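30 January is how Aileen writes it, but I'm sticking with 30th January
Alfredo Soriano

Spent the morning sorting out the carrier bags - over 200 of them had piled up under the sink! Aileen Ocampo wants the thin ones flattened and folded in thirds, then stacked by size. Fine by me, though the really thin white ones puff up the second you let go of a handle. 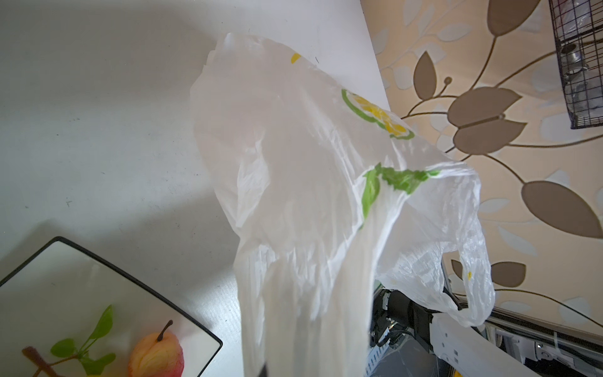 I got through 21 before coffee and gave up on the triangle fold (too fussy, and it leaves the handles sticking out). Folding lengthwise and rolling toward the handles goes faster, and the print ends up on the outside so I can tell the shops apart. The pear tray stays on the counter for now. Still need a box for the torn ones - ask Aileen if the Basora one is free.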